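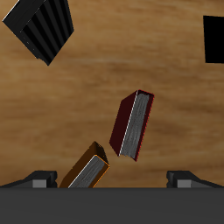 Fig. 1. Wooden tabletop with dark items near its edges.

Section 4: Setting up your Homley label printer on a desk or table

Okay, you've got it out of the box and you've read the bit about power cords (if you skipped it, go back, I'll wait). I wrote this part after setting up more of these printers than I care to admit, so you're getting my way of doing it. It works for the Homley 63 and the bigger Homley 71. If you have the older 66, the steps match but the paper door opens from the left.

Before you start

Pick a flat spot within reach of an outlet. I like a plain wooden table myself, but any steady surface will do. Leave a hand's width behind the printer so the paper door can swing all the way open.

CAUTION: Don't plug anything in yet! Power comes at step 5.

1. Peel off the blue shipping tape. There's a strip on the lid, one on each side, and a sneaky one inside the paper door. I missed that last one on my first try and spent an evening blaming the rollers.

2. Set the printer down with the feed slot facing you. Push gently on each corner. If it rocks, turn the front foot a little at a time until it sits still.

3. Open the paper door and drop in a roll of labels. The loose end comes up from underneath, printed side facing the ceiling. Pull it through until you can see one whole label past the slot.

NOTE: The starter roll holds 63 labels. Full rolls are sold as part 856, and the core is the same size, so you can swap them whenever you like.

4. Close the door and press both sides down. You want two clicks. One click means one side is still up, and your labels will come out slanted.

5. Now plug in the cord, small end first, and hold the power button until the light turns green. A blinking orange light means the door isn't shut (see step 4, we've all done it).

6. Tap the feed button once. The printer should push out one blank label and stop right at the gap. If it keeps going, hold the button until the light flashes twice and let it measure the roll again.

CAUTION: The print head gets hot after a long run. Let it cool before you reach in to clear a jam, and please keep knives and scissors out of there.

Moving it later

Turn it off, take out the roll, and carry it from the bottom. The lid is not a handle! If you move it to a different table, do step 2 over again.

Hooking it up to your computer is in Section 5. Keep the power cord where you can reach it, you'll be unplugging it once more before the software goes on.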